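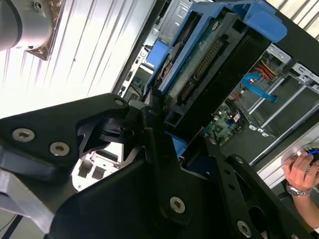 The blue caddy, the drive, and 13 years of my filing system

November, late evening
Posted by feltenroad

Today was the day of the old computer. I have been saying that since spring, so I should specify that today it happened.

For anybody joining recently, the tower has lived under the stairs since we moved, between the vacuum cleaner and a box marked KITCHEN MISC that contains no kitchen and a great deal of misc. It stopped starting up one morning two apartments ago. I pressed the button, it made a noise like someone clearing their throat before a speech, and there was no speech. I did what any responsible adult would do and put it in a closet for safekeeping. It has now been moved twice at my own expense. I once paid for a seat belt's worth of bubble wrap for it.

The push came from the town. The recycling place out on Rimgate is taking electronics until the end of the month, after which it won't be until further notice, and I know what further notice means around here. It's the same further notice that has been taped to the library elevator. So the tower had to go, and before the tower could go the hard drive had to come out, and before the hard drive could come out I had to find the screwdriver, and that took until after lunch.

(Screwdriver: in KITCHEN MISC. I take back part of what I said.)

I'd like to record that the side panel came off easily. I would like to. It has a latch that needs to be pulled while the panel is pushed backward and slightly up, like getting a drawer out of a dresser that has feelings. The manual, a Felten manual, the real paper kind, says "remove side panel" and moves on to the next step with no further interest in my life. I had two goes at it, swore, had coffee, and the third time it slid off as if we'd never argued.

Then the dust. I won't dwell on the dust, except to say that I had budgeted one old sock for it and needed the other sock too.

What I had forgotten is how nice it is in there. I was braced for something grim and scientific, and a good part of it turns out to have been color-coded by someone kind. The drive sits in a blue plastic caddy with a blue release tab, and there's another little blue tab further in, and the data cable is blue as well. The power wires are red and yellow, bundled together like something from a school craft table. Blue, I have decided, is the color of "you are allowed to touch this." I have no evidence for it. I didn't touch anything green, on principle.

The drive itself is black, with its green circuit board out in the open on one side, and a row of gold pins. I don't know what I expected everything I wrote in my thirties to look like. Bigger, I guess. I paid a lot of money for that computer and most of what I paid for turns out to be metal rails and air.

The part I'd been dreading was the caddy. I'd read a page of advice from a person who clearly does this all the time and who used the word "simply" in every step. Simply unplug. Simply squeeze. Simply slide. I tipped the case at an angle, which the advice didn't mention, and simply squeezed until my thumb went white. The cable has a small clip on it that I didn't know about. I know about it now. Once the clip was dealt with, the caddy came along the rails with a sort of grumble and I sat there holding it on my palm like a sandwich.

So then the dock. I bought a Vilten dock for this exact purpose in the spring, when I was still a person with plans, and it has been in its box on top of the fridge ever since. You stand the drive up in it like toast. A light comes on, or it doesn't. Mine came on, went off, thought about it, and came on. The drive began to hum. I can't tell you how strange it was to hear that hum again. It used to mean I was about to be late for work.

Everything was there. I want to write that down plainly, since I'd spent years telling people at dinners that I'd lost it all, and getting quite a lot of sympathy, some of it in the form of dessert. 236 gigabytes, all present, and I will be keeping quiet about it at dinners.

The photos alone come to 3000, and the machine tells me this as a round number, which makes me suspect I stopped at some point and said that's enough. A lot of them are of a parking lot. I have no memory of the parking lot. There's a whole folder of a sunset over it. There are also pictures of a couch I was trying to sell, taken from so many angles that you could build the couch again from scratch if civilization required it.

Documents were less of a joy. I had forgotten that I used to keep a folder called NEW and, when that got full, one called NEW NEW. After that there is a folder called SORT THIS, with a folder inside it called SORTED, which was empty. I found the first 3 chapters of a novel set in a lighthouse. I had never been in a lighthouse. You can tell by page two, when the lighthouse has a basement with a pool table. I found a letter of complaint to Furukawa about a rice cooker, very stern, four drafts, never sent. The rice cooker still works. It's downstairs right now keeping rice warm, so I suppose we settled out of court.

And I found the recipe. I had looked for that recipe every winter, the soup one, with the beans and the lemon, that I used to make in the first apartment from a sheet I'd typed out and then thrown away on the grounds that it was safe on the computer. It was safe on the computer. It was in NEW NEW. It says "salt, a normal amount" and "cook until it looks like the other time."

I copied everything to the laptop and then to the other drive as well, and then I walked around the kitchen for a bit. The copying took all evening. The little bar said two hours, then nine minutes, then four hours, and I've had bosses like that.

Which leaves the drive. The people at the recycling place will take the tower as it is, but they say the drive is my own business and I should either wipe it or bring it in separately to be shredded. I asked on the phone if you get to watch. There was a pause. You don't get to watch. I've put it in a padded envelope on the hall table for now and written DRIVE on it, then added DO NOT PUT IN CLOSET, to myself, in a tone I didn't care for.

The tower is in the hall too, with its side back on (first try, out of spite). It looks smaller standing by the front door with its coat on, so to speak. I nearly kept the caddy. It's a very well-made bit of plastic and I had already got as far as thinking it could hold envelopes. Then I looked over at KITCHEN MISC with its lid up and put the caddy in the bag for Rimgate.

Still to do: drop everything off before the weekend crowd. Buy beans. Buy lemons. Find out where that parking lot was.

Thumb still sore. Bed.

Comments

saltmarsh_anna_no_more wrote:
The clip! I pulled the whole connector off mine, years ago, with pliers, very proudly. There is a clip, and it's tiny, and whoever decided it should be the same color as the rest of the plug has a lot to answer for.

oldporch wrote:
Please post the soup. "A normal amount" is the only salt instruction I have ever been able to follow.

feltenroad wrote:
Soup to come as soon as I've made it once and confirmed it looks like the other time.

thirdshelf wrote:
Don't let that envelope sit on the hall table. Mine has been on the hall table since we got the dog. The dog is now gray.

oldporch wrote:
Also I would read the lighthouse book. Keep the pool table.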